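The kettle is already on when I arrive at the Joltuvura workshop in Trulham, and my host, a former sewing teacher who now spends her working week steering robot arms through the folding of T-shirts, wants me to sit down before we talk about anything at all.

She asked me to leave her name out of this ("my mum would frame it"), but she was generous with everything else. Her job is showing the arms a task by remote control, over and over, so that a program can learn from what her hands did.

"People reckon it must be like a video game," she says, pouring. "It's a lot more like teaching a kid to tie their shoes while you're wearing oven mitts. You can't feel the cloth, you see, so you learn to watch it instead, the way a sleeve starts to drag, or a collar sits up when you'd like it flat."

The present task, which the team calls Brevlow after the street they used to rent on, is all clothes and baskets, with a few books about the place. The plan is for 500 demonstrations, and they had passed 200 when I visited. She does her best ones before lunch, she tells me, and she's quite firm about not going on when she's tired.

"If I get cranky, it's in the recording. I yank things! And then the poor arm learns to yank things."
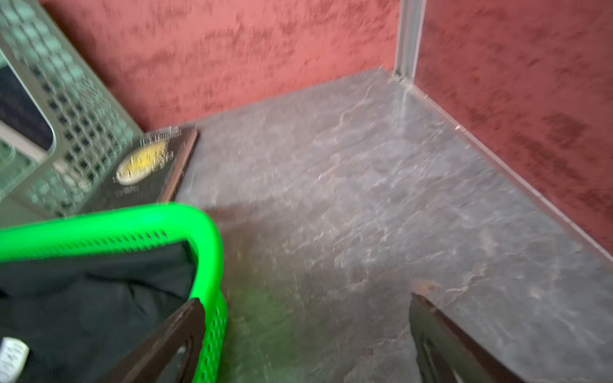
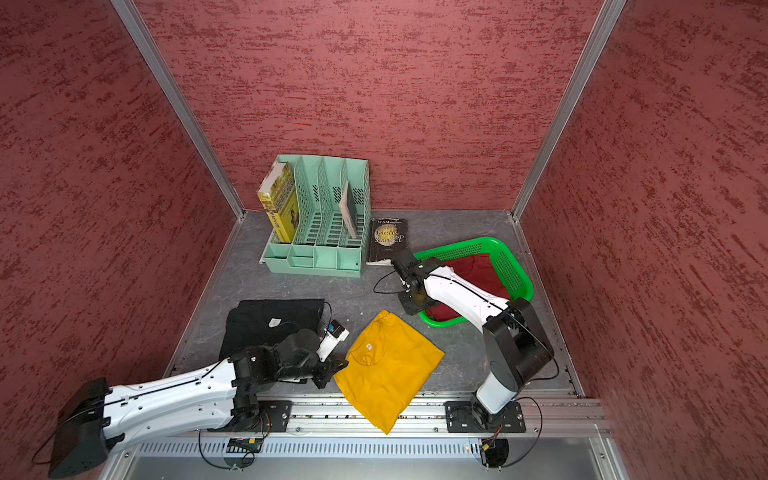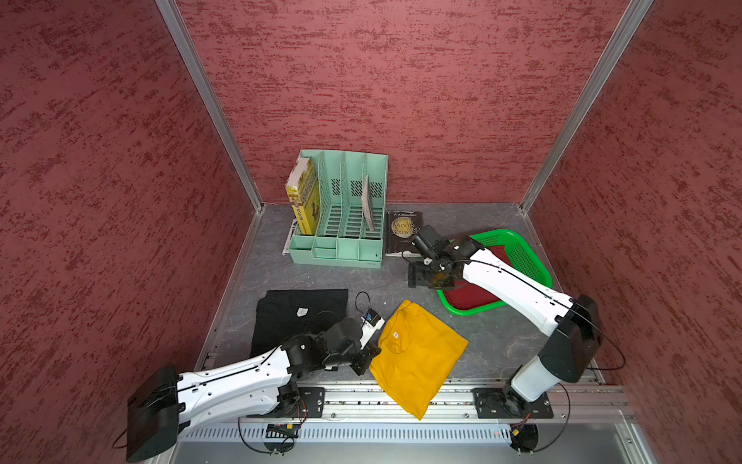
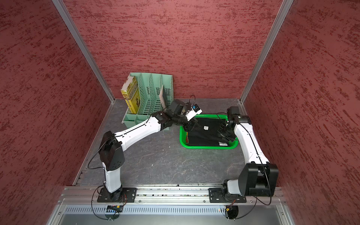 I wondered whether a fumble spoils a whole run, and she shook her head before I'd finished asking. A missed grab is worth keeping, in her view, so long as you go back and fix it calmly, and she had a long argument with the engineers over that one, which she's pleased to say she won.

"My students never learned much from watching me do a perfect hem," she says. "They learned when I mucked it up and had to unpick it in front of them."

She started in October, having answered a notice at the Ranjbar library, and for the first fortnight she went home with sore shoulders and dreamed about collars. These days she finds the work rather soothing, and she's begun folding her own washing the robot's way, two slow hands and no flicking. Her husband has asked her to please hurry up.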